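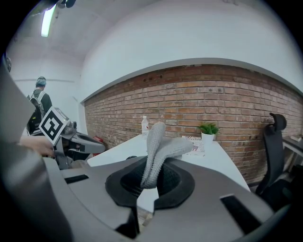

Section 7: Setting Up Shared Folders

Before you start, make sure the Greltton storage box is powered on and connected to your router with the supplied network cable. The front light should be solid green. If it is blinking, wait for it to settle.

You will need the admin password you chose in Section 2.

7.1 Creating a folder

1. On a computer connected to the same network, open a web browser and go to the address printed on your welcome card.
2. Sign in as admin.
3. Click Storage, then Folders, then New.
4. Type a name. Use letters, numbers and hyphens only. Spaces are accepted but older printers and scanners may not find the folder.
5. Set a size limit or leave the box blank for no limit.
6. Click Save. The folder appears in the list with a gray icon until at least one person has access to it.

Note: Folder names cannot be changed later. To rename a folder, create a new one, move the files and delete the old one.

7.2 Giving people access

1. Click People, then Add.
2. Enter the person's name and a starting password. They will be asked to change it the first time they sign in.
3. Tick the folders they should see.
4. For each folder, choose Read or Read and Write.
5. Click Save.

In the screens used throughout this guide, Aileen Catacutan has Read and Write access to the Invoices folder and Eduardo Dagdag has Read access only. Eduardo can open and copy invoices but cannot change or delete them.

Caution: Anyone with Read and Write access can delete files for good. The recycle bin is off when the box is new. Turn it on under Storage, Options before you add people.

7.3 Connecting from a computer

Windows: Open File Explorer, right-click This PC and choose Map network drive. Pick a drive letter, enter the folder path shown on the Folders page and click Finish.

Mac: In Finder, choose Go, then Connect to Server. Enter the folder path and click Connect.

Sign in with your own name and password - not the admin account.

7.4 If the folder does not appear

- Check that the computer is on the main network. Guest networks cannot reach the box.
- Sign out of the computer and back in.
- Error 1136 means the password has expired. An admin can reset it under People.
- If two folders differ only by capital letters, Windows shows one of them. Delete one and create it again under a different name.

Scheduled backups are covered in Section 8.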